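# Shelf

The mug was the last thing. Sandra Oakley had told herself that at breakfast, and again at noon, and now it was ten past four and the truck from Catterall was due at five.
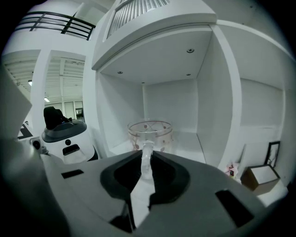 She'd done the kitchen. The closet, the awful drawer. Two boxes marked SARNASAR, one marked KEEP, one marked nothing because the pen died. And still the white shelves, with the bits of her mother left on them. Little black picture frame, the branch. The small brown box with the white top.

Clear glass, pink lattice, those tiny reddish flowers. Ugly, her brother said. He'd said it on the phone from Renduvdale, where he had a whole house and not one thing of Mom's in it.

"So you don't want it," she said.

"I didn't say that."

"You said ugly."

"I said kind of ugly."

Typical. She hung up, or he did.

Rent was up to 2,000 in April and that was that. No use being mad. Deltell Street was 255 less and had a window over the sink, and her mother would of liked the window. Would have stood there with tea gone cold, telling the neighbors' business to anyone in the room. Coffee before noon, tea after. Always that mug, always the handle turned out so she could grab it going past.

It was turned out now. Sandra noticed and had to sit on a box.

KEEP, it turned out, did not hold a person. The lid went in with a crunch. She got up, checked. Towels. Fine. Only towels.

Four thirty.

She tore newspaper. Tore it too small, started over. An ad for tires, a page of obituaries, no, not that one. Tires then. She pictured it wrapped up and taped and riding in the dark between the pans and the iron, and some kid from Catterall tossing it up the ramp at number 564 like a bag of potatos.

No.

Her phone buzzed. Her brother.

*if you dont want it i do*

She typed *too late*. Erased it. Typed *come see the new place and you can have tea in it*. Looked at that for a while, sent it, put the phone face down on the floor.

Downstairs a truck was backing up, beeping. Early! Of course they were early. She shoved the newspaper in her coat pocket and went for the tape.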